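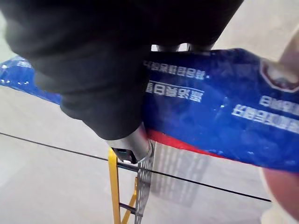
Washroom fittings and supplies: autumn notes

Lotcombe House Newsletter
Building and fittings
Lungile Naidoo
29 October 2018

The September round of the washrooms is finished and the results are set out below by item. Residents who only want the changes should read the sections on towel bars and on bagged supplies. The rest is mostly a record of what is fitted where, which several people asked for after the last issue.

Towel bars

The old chrome rings have gone from the ground and first floors. Their replacement is the straight bar from the Umano range in matte charcoal, carried on two square wall brackets. The standard height is 1046 mm from finished floor to the centre of the bar. The figure is an odd one. It was set by the fixing rail behind the panels, and we have kept to it in every room for the sake of spare parts.

Each bracket has a flat mounting plate and a short post that holds the bar off the wall. The clear gap between bar and panel should be 45 mm. If a bar in your washroom sits closer than that, the post has probably not been pushed fully on to its plate. Please report it and leave the adjustment to us. The grub screw is small, it is on the underside, and two have already been rounded off by the wrong key.

The bars are for towels. They are not grab rails and the fixings were not chosen to take a person's weight. Where a grab rail is wanted, Themba Venter keeps the request sheet and will arrange for a backing board to be put in first.

Hanging a towel

Terry cloth dries slowly where it lies in more than two thicknesses. A hand towel folded once lengthways and laid over the bar gives two thicknesses at the front and two at the back, and in our washrooms that is dry by the following morning with the fan on its normal setting. Folded into quarters it is still damp at the centre at lunchtime. Nokuthula Rampersad tried both methods over a week on the first floor and kept a note of the times.

Larger towels should be spread along the bar as far as they will go, with the bunched part pulled out. If the towel has slipped so that most of it hangs on one side, level it up. A towel left to hang in a point holds water at the lowest corner, and on the panelled walls that corner is the place where marks start.

Older towels are welcome to stay in use. A worn pile and some fading do no harm to the drying. The test is whether the hem is sound: a towel with a loose hem will catch on the bracket post sooner or later, and should go in the cleaning cloths box. 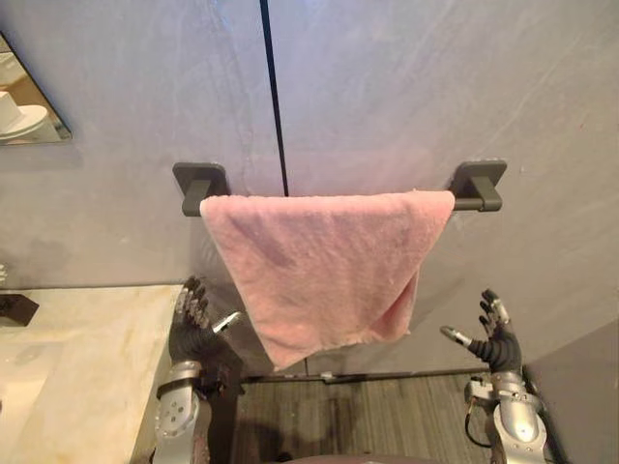 Pink terry-cloth towel over the charcoal bar. The black seam between the two wall panels runs down behind it.

Wall panels and seams

The pale wall panels need less attention than the tiles did, but the joints need some. Each joint shows as a thin black vertical line. Wipe along it, top to bottom, with a cloth wrung out in warm water. Do not scrub across it. Scouring cream is not to be used on the panels at all, as it leaves a dull patch that shows when the light is on.

The cloudy variation in the colour is part of the surface and was present on delivery. Two residents have reported it as staining. A true water mark can be told apart quite easily: it has an edge, and it comes off.

No hooks, suction or adhesive, are to be fixed to the panels. If the single bar is too short for the number of people using the room, a second can be requested. It will go on the same fixing rail with at least 300 mm between the brackets of one bar and the next. In the smallest washrooms there is not enough wall for this and the answer will have to be no.

Counters

The cream counters with the brown veining should be treated as marble for cleaning purposes. That rules out vinegar, lemon and any descaler, including the one kept under the sink for the kettle. Use plain water with a drop of washing-up liquid and dry the surface afterwards. Pay attention to the rounded front edge, where drips collect on the underside and are missed.

Cups and small dishes may be left on the counter. Metal tins may not, owing to the rust ring found on the second floor in September. Anqi Tang has had some success with a poultice on that mark and will report in a later issue.

Mirrors with a bevelled edge are to be wiped with a damp cloth and then a dry one. Spray the cloth, not the glass. Liquid that runs down behind the mirror darkens the edge from the back and cannot be got out.

Bagged supplies

Several of the items we now buy through Isent come in long, glossy printed bags with no English on them. The blue bag with white Chinese lettering and a red band is one such. The following applies to all of them.

Leave goods in the bag they came in. Decanting into jars has led to two mix-ups, and the batch details are printed on the outer packaging.

Write the contents in English on a paper label and fix it to a flat part of the bag, clear of any existing print. Jae-hoon Yoon has offered to check the wording against the original. Marker pen straight on to the shiny surface rubs off within a few days.

Lay long bags flat on the shelf. Stood on end they fold at the middle and slide out when the door is opened.

Pick a bag up from the middle, along its long edge. Lifting by the narrow corner puts the strain on the seal. If a bag is found on the floor, check the seal and the corners before it goes back, and wipe the outside.

Opened bags are to be rolled down and clipped. Clips are in the top drawer on each floor. The stock reference for more is 3343, to be quoted on the order slip.

Outstanding work

The Mkhize wing still has its old rings. The bars are in store and will be fitted once the panels there have been checked for level, a job that needs the washrooms out of use for a morning each. Dates will be put on the doors.

The fan in the ground floor washroom runs on for longer than it should after the light goes off. It has been looked at once. A new timer is on order.

One bar on the first floor was found with its right bracket a few millimetres out of true. It has been reset and the plate packed with a nylon shim. If the bar works loose again, please note the room on the sheet by the post table and tell Themba Venter.

Spare plates, posts and grub screws are held in the fittings cupboard. Sign for anything taken, and return the key to the hook inside the door.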